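Corn, water and the turntable: Jayanthi Krishnan on testing small microwave ovens

Jayanthi Krishnan has been heating vegetables for Skudine, the appliance testing laboratory, for long enough to have firm views on corn. Her current program deals with how compact household ovens treat a single dense item, and it has run since November. The findings will go to Culska, a retailer that wants cooking charts its customers can follow without a thermometer.

"A water load tells you how much power reaches the water," Krishnan says. "It's repeatable and it's necessary. It doesn't tell you what happens to the tip of a cob."

The standard load in her room is 600 millilitres of tap water in a plain glass beaker, stirred before each reading. Corn is run afterwards, one ear at a time, husk and silk removed. Ears are weighed, measured at the thickest point and left on the bench until they reach room temperature. Placement is recorded as centred or offset, and the door is left fully open between runs so the cavity can return to ambient.
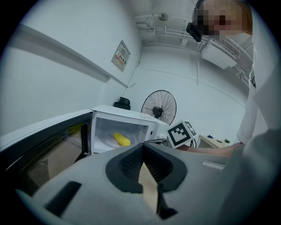
Placement accounts for much of the variation. An item at the exact middle of a turntable revolves but does not travel, and if the field is weak at that spot it stays weak for the whole cycle. Shifting the ear toward the rim carries it through more of the cavity. Krishnan says most instruction leaflets mention this in one line, if at all, and that the line is usually beside the warning about metal trim.

"The tapered end overcooks first. There's less mass there and the kernels are small. People look at that end, see it's shrivelled, and assume the whole cob is done. Then they bite into the middle."

Her colleague Kamala Rao handles the controls side of the program. Rao prefers mechanical dials for this class of oven and considers them underrated, with one reservation concerning short times. "On a rotary timer the first couple of minutes occupy a very small arc," she says. "Two users will set the same mark and get different results. We time everything with a separate clock and treat the dial as an on switch."

The program has completed 141 runs. Of those, 40 were discarded, mostly for ears outside the weight band, and a smaller group because the turntable had not been seated properly on its coupling. Rao now checks the coupling by hand before each run and initials the sheet.
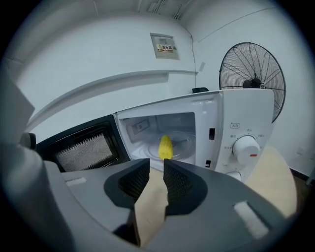
An ear of corn on the glass turntable, with the power settings marked around the dial at right.

Cleaning is the part of the method that has changed most. Steam from corn condenses on the cavity walls and on the inner face of the door, and a wet cavity absorbs some of the energy intended for the load. The original procedure called for a wipe every fifth run. It now calls for a dry cloth after every run and a damp one, without detergent, at the end of the day. The glass plate is removed, washed and dried separately.

Asked about door seals, Krishnan is brief. Crumbs and dried starch collect along the lower edge, and the door then closes unevenly. "Wipe the edge. Don't scrape it. If the door's bent or the latch is loose, stop using the oven and get it serviced."

She is equally direct on the habit of wrapping an ear in a damp paper towel. The towel slows surface drying and gives a more even colour, but it lengthens the cycle, and the charts will list wrapped and unwrapped times in separate columns. Leaving the husk on is a third case and has not yet been tested.

The next series will use sweet potato, which Rao describes as worse in every respect. The pieces vary in shape, the skin has to be pierced, and moisture content depends heavily on storage. Krishnan intends to keep the same water load and the same placement codes so that the two sets can be compared, and has asked for a second set of scales before work begins.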